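Tunska fund flows – README / data card

2025-03-04
By the Flinura data desk
Print | E-mail this page
9 shares | 0 comments

# tunska-flows

Monthly money in and out of bond and share funds sold through the Tunska platform. One row per fund per month. 152 funds, 125 of them still open. The rest have closed or merged, kept in so the history doesn't look better than it was.

## What's in it

- flows.csv – the main table
- funds.csv – names, type, currency, open/closed
- notes.txt – odd months, read this first

Columns in flows.csv: fund_id, month, paid_in, paid_out, net, size_end. All in pounds, no rounding. Net is paid_in minus paid_out, we work it out ourselves and don't take the figure from the platform. They treat switches differently.

## Where it comes from

Month-end files from Tunska, plus the Ranuvcombe price list for funds that don't price in sterling. Zaki funds come in a separate file, different layout, merged by hand. Expect the odd slip there. If you spot one tell us the fund_id and month, nothing else needed.

## Known problems

- August is thin. Several funds reported late and the late figures were put into the month after. Not fixed yet.
- Switches between two share classes of the same fund count as out and in. Inflates both sides, net is fine.
- Fund mergers show as one huge outflow and one huge inflow. Flagged with merger = 1 in funds.csv, but only from version 3 on.
- Anything under 3000 pounds in a month is set to blank. Blank is not zero! Caught us out twice.
- Reinvested income is left out for bond funds and left in for two or three of the older share funds. Sorry. On the list.

## Using it

Load funds.csv first, then join on fund_id. Don't join on name, names change and there are at least two funds with the same one. For a yearly total add up net, don't take the differnce in size_end, that has market moves in it.
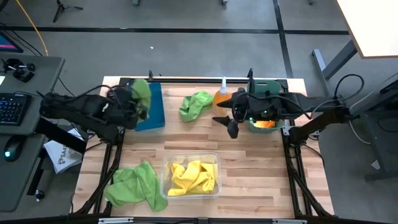

Mixed funds are tagged by what they mostly hold at year end, so a fund can jump from shares to bonds and drag its whole flow with it. Check the type_prev column before you write anything about people "fleeing" shares – half the time it's one fund being retagged.

## Licence

Free for research and teaching. Ask first for anything paid. Please say which version you used.

## To do

- redo August
- Zaki file, get them to send the same layout as everbody else
- weekly figures, maybe

Print | E-mail this page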